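Home > Get involved > Current calls

Call for participants: Everyday Packing and Carrying Study

The Firden Institute for Household Research invites adults living in or near Hastbridge to take part in a study of how people pack, carry and put away their weekly shopping. The study forms part of the Prurkard Programme, which looks at ordinary household tasks and the effort they require of people at different stages of life.

Applications are open until the end of July. There are 64 places.

Background

In the first stage of the programme, 1,398 households in the Hastbridge district returned a postal questionnaire on shopping habits. Many respondents reported that the walk home caused them less difficulty than packing at the till and unpacking in the kitchen. The second stage will examine those two tasks under consistent conditions, using the same bags and the same goods for every participant.

Who may apply

Applicants must be aged 18 or over and must do at least part of the shopping for their own household. We particularly welcome applications from people aged over 65, from people who shop on foot or by bus, and from people with reduced grip or limited movement in the hands, wrists or shoulders. Applicants who have been advised by a doctor not to lift should not apply for this stage.

Employees of the Institute and members of their households are not eligible.

What participation involves

Each participant will attend one session at the Pruitt Building, Hastbridge. Sessions begin at 10 a.m. or 2 p.m. and last no longer than two hours, including a break. There are no sessions on Sunday.

On arrival you will be asked to read and sign a consent form. A member of the research staff will then measure your reach and grip strength. You will be asked to pack a set of household goods into bags of several kinds, to carry each bag along a level corridor, and to unpack it at a table. No bag will weigh more than 2,000 grams when full. You may sit down, rest or stop at any time.

After the practical tasks you will complete a short questionnaire on comfort and ease of use. It is available in large print on request.

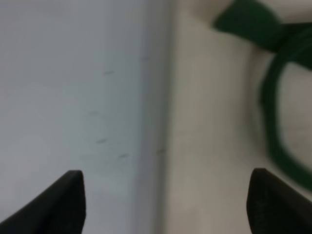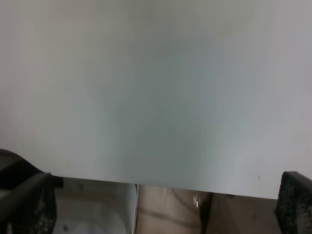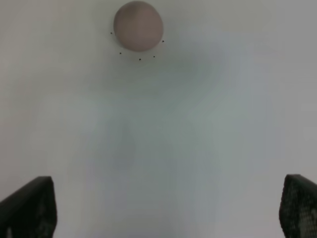
The last picture shows a cream-coloured tote bag with dark green handles.
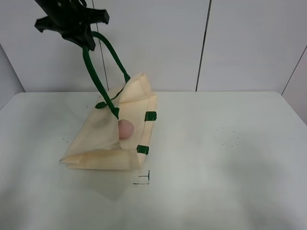

Payment and expenses

Participants will receive a shopping voucher on completion of the session. Bus fares within the Hastbridge district will be refunded on production of a ticket. Parking at the Pruitt Building is limited and must be booked in advance. A participant who withdraws part of the way through a session will still receive the voucher in full.

Personal information

The Institute will hold your name and contact details only for the purpose of arranging your session. Measurements and questionnaire answers will be stored under a number and kept apart from your contact details. You may ask for your answers to be removed at any time before the results are prepared for publication.

How to apply

Application forms may be collected from the reception desk at the Pruitt Building or requested by post from the Firden Institute. Please include a statement of not more than 400 words describing how you usually do your shopping, how you travel home with it, and any difficulty you have with bags or packaging. Applicants who would prefer to give this statement by telephone should say so on the form.

All applicants will be told the outcome in writing. Where more suitable applications are received than there are places, names will be drawn by lot within each age group, and those not selected will be placed on a reserve list unless they ask us not to do so.

Related calls: Kitchen Storage Survey | Reading Labels at Home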